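Caderno da oficina, 6 de janeiro de 2018
Fermento natural, retomada depois das festas

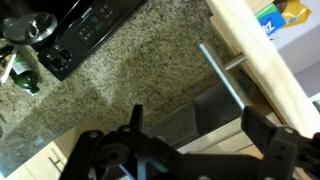
Bancada de granito da cozinha.

Primeira entrada do ano e já com notícia boa: o levain voltou! Ficou parado na geladeira durante as festas, com aquela camada de líquido escuro por cima e cheiro forte de acetona, e eu jurava que ia ter que começar outro do zero. Joguei o líquido fora, separei duas colheres do fundo e alimentei com a farinha integral Brimeo. Na primeira alimentação quase nada, umas bolhinhas tímidas. Na segunda já subiu até a metade do pote. Na terceira dobrou e começou a empurrar a tampa (deixar sempre frouxa, já perdemos um pote assim em julho).

Anotar para quem for mexer depois de mim: a proporção de retomada foi 1 de levain, 2 de farinha, 2 de água. Tinha tentado 1:1:1 na outra vez e ele ficou azedo demais, sem força. Com mais comida parece que acorda melhor. Falta repetir para ter certeza.

Massa de teste de hoje. Farinha branca Pastau, que eu nunca tinha usado para pão. Comecei com hidratação de 68% e achei a massa dura já na autólise, então fui pingando água até ela relaxar. Perdi a conta de quanto entrou, erro meu, da próxima vez pesar a jarra antes e depois. A Pastau bebe muito mais do que a farinha do mercado daqui. Que massa gostosa de trabalhar, lisa, elástica, desgruda da mão sozinha!

Dobras: 3, com meia hora de intervalo. Na última fiz o teste da janela e deu para esticar bem fino sem rasgar. Fermentação em bloco de 5 horas, cozinha quente, janela fechada por causa da chuva. Talvez pudesse ter parado antes, a massa estava bem aerada mas um pouco mole nas bordas na hora de modelar.

Modelei dois pães. O primeiro foi direto para o cesto e daí para o forno. O segundo está na geladeira até amanhã, quero comparar o sabor e principalmente a pestana, que no frio costuma abrir mais bonita.

Forno: a panela de ferro entrou junto e esquentou quase uma hora. O termômetro marcou 226 com o botão no máximo, bem menos do que o painel promete. Explica muita coisa dos pães pálidos do ano passado. Assei tampado até crescer tudo o que tinha para crescer, depois sem tampa até a casca ficar cor de castanha. O corte abriu para um lado só, lâmina velha. Comprar lâmina!!

Miolo: esperei esfriar (quase) e cortei. Alvéolos irregulares, bem abertos no centro, mais fechados embaixo. Acidez leve, um fundo de iogurte, casca estalando. Para farinha nova, estou felicíssimo. O melhor desde que começamos este caderno.

Pendências
Pesar a água que entra depois da autólise.
Encurtar o bloco e ver se a modelagem fica mais firme.
Testar uma parte de centeio, só 10%, no mesmo esquema.
Guardar um pouco do levain seco em flocos, de reserva. Espalhar fino no papel manteiga e deixar secar longe do fogão.
Etiquetar os potes, o da esquerda é o integral e o outro é o branco, por enquanto só eu sei disso.

Pão 2: anotar amanhã, na página seguinte, peso antes e depois do forno.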